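Sorting out the kitchen drawers, and what I did with the rest of June

I started with the drawer next to the cooker, the one that sticks. We moved into this flat four years ago and I don't think I had seen the back of that drawer since. It held takeaway menus, three sorts of string, a bag of curtain hooks for curtains we left behind at the old place, and the instructions for a Tedusen kettle that died two winters back.

My plan was one drawer an evening after tea. There are six drawers in the kitchen, two in the hall and the big one under the spare bed, so I thought it would take a bit over a week. It took most of the month. Some evenings I was tired and some evenings I got stuck reading old letters.

The rule I used came from Nilmini Khan at work, who did her whole house last year before she moved to Trarkov. She said to empty the lot on to a table before deciding anything. If you pick through a drawer while it is still in the drawer you put nearly all of it back. I tried it her way on the second evening and she was right. Most of a drawer looks silly once it is out on a table under a decent light.
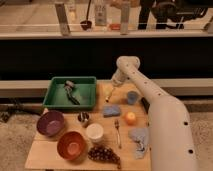
What went and what stayed

The kitchen was the easy part. I got rid of the second potato peeler, the third tin opener and all the plastic tubs with no lids. I kept the lids with no tubs for another fortnight in case, then got rid of those as well. The good knives went in a block on the worktop, which freed up half a drawer.

Tools were harder. My dad gave me most of mine and he buys well, so nothing is broken and there is no obvious reason to part with any of it. I ended up keeping one of each thing and offering the doubles to the family. My nephew took a spirit level and a set of chisels. The remaining doubles went in a box by the front door, where they stayed until I got fed up of walking round them.

A tray works better than a box for anything you use every week. I had read this before and ignored it. With a box you put things on top of things, and by the end of the month you are back where you started. A tray with low sides only takes one layer and you can see when it is full.

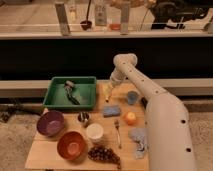

Green tray at the back, with one long-handled thing in it.

The hall drawers were nearly all paper. I found an electricity bill for £428 that I remember arguing about, and the letter afterwards saying they had read the meter wrong. I kept neither. I did keep the vet's card for the old cat, and a page of phone numbers in my gran's writing, although I doubt a single one of them still works.

I scanned what I thought we might need and shredded the rest. The scanning was dull. I have a folder on the computer now called House and it has 1,131 files in it, most of them from the last job I did like this, when I scanned every photo in the loft and then never looked at them again. I have made a note to go through those in the winter. I made the same note last year.

A few people have asked about the shredder. It is a Raltach, the small one, second-hand. It takes four sheets at a time and gets hot if you push it, so I did a handful, went off and did something else, and came back. I wouldn't buy it new, but for what I paid I have no complaints.
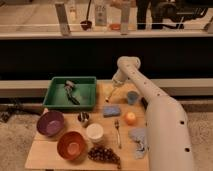
THE SPARE ROOM

The drawer under the spare bed I left until last. It is deep and it runs the full width of the bed, so things go in and are not seen again. Bedding mostly, and a sleeping bag, and a jigsaw of a harbour that we have never finished. The bedding I sorted by size and tied up with the string from the first drawer. Two old duvets went to the dog shelter on Weerasinghe Road. They take duvets if they are clean and not feather — worth ringing first, as they run out of space.

At the very back was my old pedometer from the year I tried to walk to work. I put a battery in it and it still had a day saved, 3,747 steps. I can't think why I would have kept that one. It isn't very many.

Obaidul Paul, who lives downstairs and has a van, ran me to the tip with the last of it. We did it in one trip, got there before nine in the morning and there was no queue. I gave him the spare tin opener and a bag of plums off my mum's tree. He has said he wants to do his own cupboards now and asked if I would help. I said yes, but not until the weather turns. 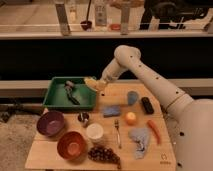
The back of the table, with the tray and something pale yellow.

So it has been a few weeks and I can report that the kitchen is still in order. The hall has slipped a bit. There is already a pile of post in the top drawer and somebody has put the curtain hooks back, which I could have sworn I threw out. The cooker drawer still sticks as well. I took it off its runners, rubbed a candle along both sides, and it ran nicely for two days. I think the wood has swollen and it will need planing, and of course I have given away the plane.

Next is the airing cupboard. I'll write that up if there is anything to say about it.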